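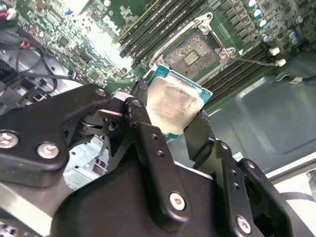 **Session 4 - Heat, contact and cooling**
2020-10-06, handout for the evening group (G. Willems)

Read before class: chapter 3 of the course reader, up to the worked problems.

Heat moves from a warm body to a cooler one. In a solid it travels by conduction. How fast depends on the material, the area, the thickness and the difference in temperature:

Q/t = k × A × ΔT / d

k is the conductivity of the material, in W/(m·K). Use the table in the reader for k. Copper is much higher than steel, and air is very low.

## Contact between surfaces

Two metal faces pressed together touch only at their high spots. The gaps between hold air, and air conducts badly. Thermal paste fills those gaps. It conducts worse than copper but far better than air, so a thin layer helps and a thick one gets in the way.

The same thing happens when a pan with a warped base sits on a flat electric plate. We did this in July with the two steel pans and will not repeat it.

## Thermal resistance

For a layer, R = d / (k × A). Layers in a row add up:

R total = R1 + R2 + R3

Temperature drop across the stack = power × R total. Keep the units in kelvin per watt. Several people mixed millimeters and meters last time - check d before anything else.

## Problems

1. A plate passes 105 W and the total resistance is 0.2 K/W. Find the temperature drop.
2. A wall panel loses 3000 J in one minute. Find the power in watts.
3. One face of a block is at 358 K. Convert to Celsius. Is it safe to touch?
4. Explain why a double window loses less heat than a single pane of the same total glass thickness.

Hand in 1 to 3 on paper. Number 4 is for discussion - Riet Jacobs and Nassoro Rashidi will start us off.

Missed the last session? Annelies Prins has the spare copies of the table.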